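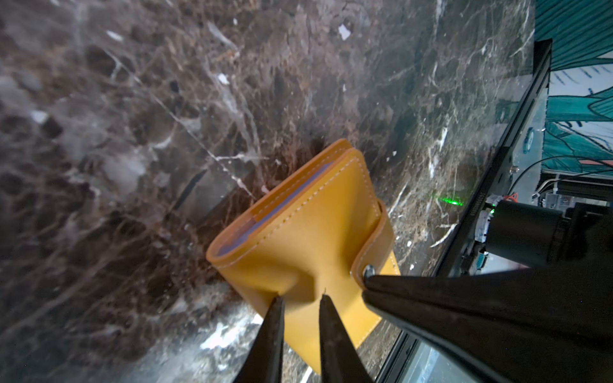
자료 1. 겨자색 가죽 반지갑. 테두리 스티치와 스냅 단추가 달린 여밈 스트랩.

가죽 소품 재료론 3주차 강의 노트
주제: 지갑의 품질을 겉에서 얼마나 알 수 있는가

지난 시간에 나눠 준 판매 문구 모음을 다시 꺼내 두세요. Sellau의 상품 설명에는 "평생 쓰는 지갑"이라는 말이 세 번 나옵니다. 누구의 평생인지, 하루에 몇 번 여닫는 조건인지는 적혀 있지 않습니다. 이 수업에서는 이런 문장을 근거로 인정하지 않습니다.

1. 색과 표면
노란 계열은 매장 조명에서 유난히 좋아 보입니다. 표면이 매끈하면 고급 가죽이라고 적는 학생이 매년 있는데, 두껍게 도막을 올린 저가 가죽도 매끈합니다. 색만 보고 태닝 방식을 맞힐 수 있다는 주장도 저는 믿지 않습니다. 과제에는 "노란색, 표면 매끈함"까지만 쓰고 등급은 비워 두세요.

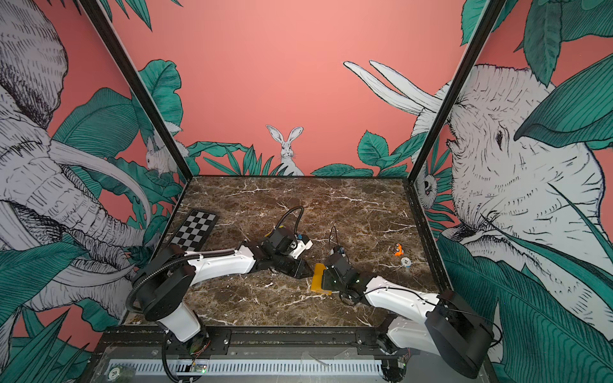 자료 2. 갈색 대리석 상판 위의 작업. 뒤쪽 벽은 연어색 바탕의 정글 무늬.

2. 배경의 문제
대리석 위에 올리면 웬만한 물건은 비싸 보입니다. Mollness 카탈로그가 그 효과를 잘 씁니다. 평가할 때는 바닥과 벽을 손으로 가리고 지갑만 보는 연습을 하세요. 가리고 나서 점수가 내려간다면 처음 점수는 배경에 준 것입니다.

3. 스티치와 단면
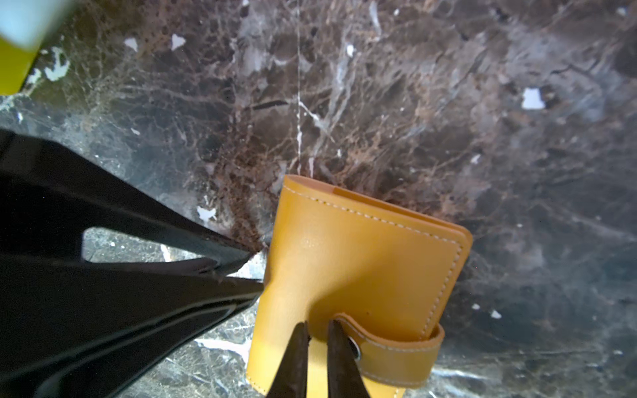
바느질은 겉에서 확인할 수 있는 몇 안 되는 항목입니다. 그래도 과신하면 곤란합니다. 위쪽 가장자리를 따라가다 오른쪽으로 꺾여 내려가는 밝은 실땀을 보면 간격이 작고 고릅니다. 여기서 말할 수 있는 것은 간격이 고르다는 사실뿐이고, 손바느질인지 재봉틀인지, 실이 무슨 소재인지는 알 수 없습니다. Galang 교재는 고른 땀을 내구성의 증거로 드는데, 땀이 고른데도 접히는 자리부터 실이 끊어진 지갑을 저는 7점 가지고 있습니다. 실의 굵기, 장력, 구멍과 가장자리 사이의 거리를 같이 봐야 합니다. 단면 마감은 손톱으로 눌러 봐야 하니 사진으로는 채점하지 않습니다.

4. 여밈 장치
스냅 단추는 편합니다. 다만 스트랩이 접히는 자리에 힘이 몰리고, 카드를 더 넣을수록 스트랩이 당겨집니다. 제조사가 말하는 수납 매수는 대개 새 카드를 한 번 꽂아 본 숫자입니다. 영수증과 동전이 들어간 상태도 따로 재 보세요. Festus의 여닫기 시험표는 빈 지갑 기준이라 참고만 합니다. 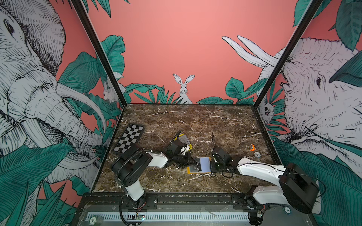

작년 수강생 한 명은 강의 평가에, 그렇게 다 의심하면 지갑을 어떻게 사느냐고 적었습니다. 결국 손에 쥐어 보고 마음에 들면 사는 것 아니냐는 말도 덧붙였습니다. 사는 것은 그렇게 해도 됩니다. 평가서를 그렇게 쓰면 감점입니다.

과제
집에 있는 지갑 하나를 골라 2쪽 이내로 평가서를 쓸 것. 직접 확인한 것과 제조사가 주장하는 것을 단을 나누어 적고, "고급스럽다", "튼튼해 보인다"는 표현은 쓰지 않습니다. 사용 기간을 모르면 모른다고 적으세요.

다음 주 준비물: 자, 돋보기, 안 쓰는 카드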